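Monday, September 30, 2019
Rurari Fund, equipment line
Progress report, second half of the grant

Most of the equipment money is still in the bank, which I realize is an odd thing to lead with. We ordered two hand-held grippers from Dillell in June. They came on time, and so did an invoice for shipping that nobody had budgeted. The robot arm is still a quote from Uvico, and the quote has now been revised 3 times, each time upward.

Meanwhile the tabletop work goes on by hand.

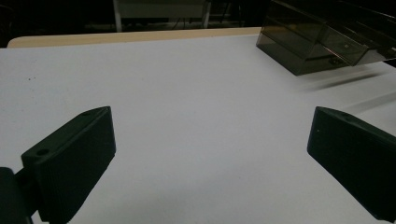

Can the arm still be bought within the grant period?
We expect to order it before the period closes, provided the latest quote holds and the controller is leased, as Latuheru has offered.

The larger lesson so far concerns small parts. Our budget had a handsome line for the arm and nothing at all for finger pads, which are the bits that touch things. Pads are dark green, dull, and held on with screws, and they chip at the corners. I would like to move up to 5 percent of the arm line into spares and call it foresight. 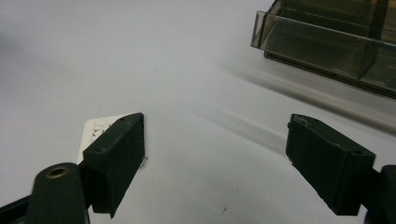
Forough Rahimi would go further and buy the spares before the arm, on the grounds that a late arm costs us a season of waiting while a missing pad costs us the same season with an arm standing in it. She also wants the lease terms in writing before anyone signs with Uvico.

Requested from the Fund: approval to move the money, and a yes or no on leasing. The revised budget sheet is attached, with the shipping now on it.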